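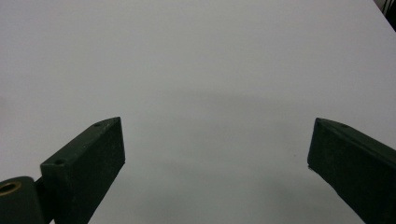
Orkow Process Support, Workplace Automation Desk

Ticket 194: Left and right gripper readings disagree at the demonstration table
Requested by: Hand Finishing, Zamani building
Priority: Normal
Status: Open, awaiting confirmation from second shift
Opened: October 14, 2026

Summary of the request

Operators assigned to the demonstration table report that the opening value shown for the left gripper does not match the value shown for the right gripper when both are held fully open. The difference causes the Trirnard recording software to reject passes at the start check. Hand Finishing asks that the fault be corrected and that the rejected passes not be entered against the operators who made them.

The second part of the request has been copied to the shift office. It is treated in this ticket as part of the fault, as the daily pass sheet is produced from the same records.

Background

Demonstration work was added to the Hand Finishing rotation in April. Each operator spends one two-hour block per shift at the table, picking up and placing small parts with the paired grippers so that the movements can be used to program the Stostinura sorting cell. The remaining hours are spent at the regular benches. Under the rotation agreement, time at the table is paid at the bench rate and no output target applies to it.

The software nonetheless prints a rejection figure beside each operator's number. On the first shift of this week, 32 passes were rejected at the start check. The shift lead accepted that the operators had followed the written procedure, but the figure had already been posted on the department board.

Steps taken

1. Both grippers were opened to the stop and the displayed values were read. The right gripper displayed 2,000 units, the correct full-open value. The left gripper displayed a lower value on every attempt.

2. The recording software was closed and restarted. No change.

3. The cables were disconnected at the computer end, inspected and reconnected to their original ports. No change.

4. The cables were exchanged between ports. The low reading followed the left gripper, and the port was therefore ruled out.

5. The stored settings were compared with the copy held by this desk. The left gripper had been assigned a closing offset from an earlier set of fingers. The entry should have been cleared when the fingers were replaced.

6. The offset was cleared and the full-open values were read again. Both grippers displayed 2,000 units.

7. A short handling check was requested, using the small ball from the check kit, first with the left gripper and then with the right.

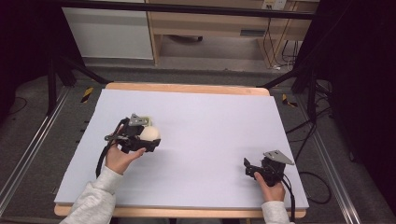
Entry by Benedito Holanda, Process Support

Result of the handling check

The software accepted 10 passes out of 10 with the left gripper and 10 out of 10 with the right. On that basis the stored offset is recorded as the cause of the start check failures. The mechanical parts were not adjusted and no replacement parts have been ordered.

During the check, the operators raised two further matters, which are entered here at their request.

The first concerns the start check itself. When a pass is rejected, the software gives a single tone and a red bar. It does not say which gripper has failed or why. Several operators had assumed that they were holding the grippers at the wrong angle and had been changing their grip to correct it. One reported a sore wrist by the end of the block. Until the message can be improved, any operator who receives two rejections in a row should set the grippers down and call this desk at extension 32. The time spent waiting counts as table time.

The second concerns the purpose of the recordings. Operators asked whether the figures would be used to decide who remains at the benches after the sorting cell is brought into service. This desk has no authority over staffing and cannot answer for the department. The question has been forwarded to the Hand Finishing manager with a request for a written reply, and the reply will be attached to this ticket when it is received. Operators should not have to learn of such decisions through a display on a computer.

Changes made to the procedure

The full-open reading is now the first item on the table sheet. Before each block, the operator opens both grippers over the clear white surface, with nothing between the fingers, and compares the two displayed values.

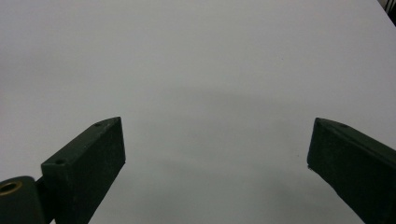
If the values agree, the operator initials the sheet and begins. If they do not agree, the block does not begin and the operator returns to the bench until this desk has attended. No entry is made against the operator's number.

After any change of fingers, the person making the change must clear the stored offset and sign for it. A line for this signature has been added to the maintenance card for each gripper.

Items outstanding

Removal of the 32 rejected passes from the posted sheet: requested from the shift office, not yet confirmed.

Separation of start check failures from operator records: submitted as a change request for the Trirnard software. No delivery date has been given.

Clearer rejection message: included in the same change request.

Written reply on the use of recordings: with the Hand Finishing manager.

Second shift confirmation: the shift lead is asked to enter both full-open readings below at the start and end of the next block. The ticket will remain open until those readings have been entered and the posted sheet has been corrected.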